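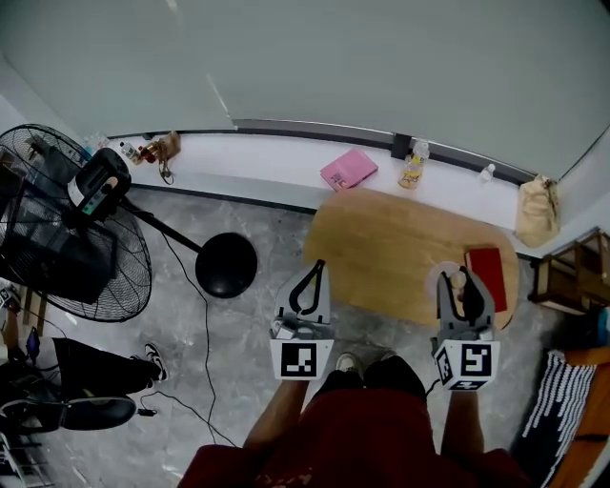

Can a robot learn by watching?

People say robots can learn by watching us. You may have heard it on the news, or from a grown-up who heard it on the news. It sounds like magic, so it is a good idea to poke it a bit and see what is underneath.

The summer robot club in Groldale spent August trying it out. The project was called Divo. The job they picked was very small: pick up a little thing and put it in a cup. You could do that when you were one. You probably did it with peas.

How do you show a robot what to do?

You can't sit it down and tell it. What the club did was pick things up with grippers held in their own hands, one on the left and one on the right. A gripper has two fingers. You have ten, and you will miss the other eight very quickly.

Try it at home. Hold a pair of kitchen tongs in each hand and move a grape into a plastic cup. Now try it without knocking the cup over.

Each gripper sits on a white cube with black and white square patterns on it. They look a bit like the square codes you see on posters. A computer can spot a pattern like that in a video and work out where the cube is and which way it is tilted. If it knows where the cube is, it knows where the gripper is too. One go at the job, from start to finish, is called a demonstration. That is just a long word for showing.

Why so many goes?

The club made 254 demonstrations. If your teacher showed you how to do something 254 times you would ask to go home. So when somebody tells you a robot learns "just like a child", you are allowed to raise an eyebrow.

The computer hunts through all those goes for things that stay the same. The fingers open before they reach the object. They close when they get there. They open again over the cup. It doesn't know what a cup is for. It has never been thirsty.

Some goes had to be thrown away. In 22 of them the patterns were hidden behind an arm for too long, and the computer lost track of the gripper. That left 232 to learn from. Members from Carnwood, who joined in the second week, had to redo a whole afternoon after they found they had been starting with the fingers shut.

Did it work?

Sort of. The club tested the robot on the same job, with the cup in the same place, 94 times. It got the object into the cup more often than it missed. Everybody cheered, and fair enough.

Then they moved the cup to the other side of the board. The robot went to where the cup used to be and let go. It did this again and again. A toddler would have looked for the cup.

Does that mean it learned nothing? No. It learned something quite narrow, and it would need more goes, with the cup in lots of different places, to do better. Would it then manage a mug, or a bowl? The club doesn't know yet. Be a little careful of anyone who says they do before they have tried it.

Questions to ask when you see a clever robot video

Has anything been moved since it practised?
How many tries did it take to get this one?
Is a person steering it from somewhere we can't see?
Has the video been speeded up?

You can ask these politely. People who build robots ask them about each other's robots all the time.

Words to know

Gripper: the part that grabs. It might have two fingers or more.
Marker: a printed pattern that helps a computer work out where something is.
Demonstration: one go at a job, recorded so a computer can learn from it.

The Divo project will be on show at the library in Groldale on Thu 8 August. You can have a turn with the grippers. Bring a grown-up, and let them go first so you can see how hard it is.

Written by A. Butkienė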